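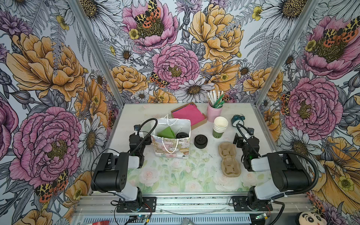
Party table supplies, pre-sort. Gift bag, cups, straws, napkins, and the little clock.

soonim_w
Okay party people, I need opinions. My niece's birthday is coming up and I'm in charge of the drinks and napkins corner, which I know sounds like the easy job, but the table is only so big and I've already rearranged it in my head more times than I want to admit. What I've got: bright pink paper napkins in an open cardboard box, a pink cylinder for the straws (white and green ones), a stack of paper cups, one of those molded pulp carriers you get with takeout coffee, a white gift bag with cartoon characters all over it, and a teal twin-bell alarm clock that I want for the "cake o'clock" moment. The table has roses on it and the wallpaper behind is floral too, so there's already a LOT going on.

Do I use the gift bag as a catchall for the small stuff or keep it for actual gifts? And does the cup carrier stay or go? My budget for the whole thing was $109 and I'm nearly there, so please don't tell me to buy a tiered stand.

rokgeo28
Lose the carrier. It's beige-brown and everything else you have is pastel, my eye goes straight to it. Cups can stand in a stack on their own just fine.

chau.makes
Hard disagree with Rok! The carrier is the most useful thing on that table. Kids put a cup down anywhere, and the next kid knocks it over. Give them a hole to put it in and at least some of them will use it. We did this for my son's party in February and I only had to mop once. If the color bugs you, set it on the rose part and let the print do the work, the brown looks kind of garden-y next to the green leaves.

rokgeo28
Mine never used the holes. They used the holes for grapes.

chau.makes
Okay but that sounds like a win, grapes in cups!!

LucieC
I'm with Châu on the carrier, but can we talk about the gift bag? I would not make it the catchall. You've got green tissue (or is it a cloth?) sticking out the top and a black lid wedged in there, and a guest is going to think it's a present that somebody started opening. Use a plain box for odds and ends and keep the bag for gifts or goodies. It's too cute to be a junk drawer.

soonim_w
It's tissue, Lucie, and yes the lid got shoved in because I ran out of hands. Fair point though. Bag is for goodies, decided.

gwpyo
Chiming in on napkins since that's the part everybody gets wrong (me included). Don't take them out of the box. I used to fan them out all pretty like they do in the Gilmont catalog and the first open door sent them across the yard. An open box with some height to the sides holds them still and people can still grab one. Put it toward the back so little sleeves don't drag it off. Also, how many guests? I order 286 napkins for everything now, which is two packs of the Dernel ones, and I've never run out.

soonim_w
28 kids, plus whatever parents stay. So I'm probably fine? I have the pink ones and then some darker ones I had left over that I tucked in with them. Took a closer look from over the table, see next picture. 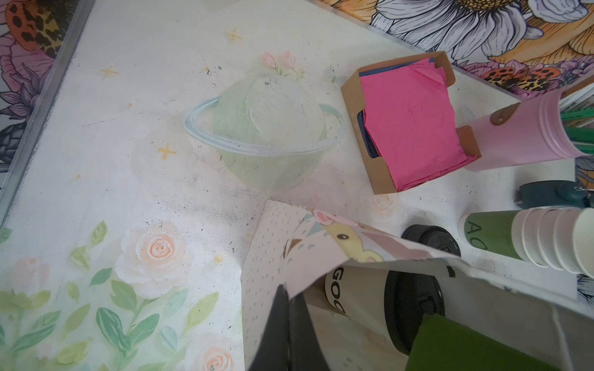
Napkin box up close, dark blue ones peeking out with the pink. I love that ringed planet.

LucieC
Oh the planet!! With the little flower buds growing out of the top! Please, please do not put anything on top of that. Leave that spot open and build around it. The yellow sparkles too if you can manage it.

rokgeo28
You're going to leave the middle of a small table bare at a kids' party? Something will end up on it in four minutes. Put the cake there.

LucieC
Then it's covered before anyone sees it, Rok. Cake can go on a side table.

gwpyo
The dark blue under the pink is nice, I'd bring a few of those up to the top so it looks planned. And I'd give that white surface a wipe before anything else goes down, I'm seeing gray scuffs and some specks. Baking soda paste, soft cloth, go easy over the painted bits. Test a corner first, I took the gold right off a tray once — still sad about it.

chau.makes
Seconding the wipe. And the pink cylinder on its side made me think, does it tip easily once the straws are in? Mine did. I put a handful of dry rice in the bottom and it stayed put the entire afternoon.

soonim_w
Rice is genius, I have a giant bag of it. So the plan is carrier stays (sorry Rok), goodies in the bag, napkins in the back in their box with a bit more blue on top, planet stays clear, cake on the side table if I can find my folding one.

rokgeo28
Put the clock where the kids can't reach it. Those bells are loud.

soonim_w
That one I'll give you. Moving it to the shelf tonight.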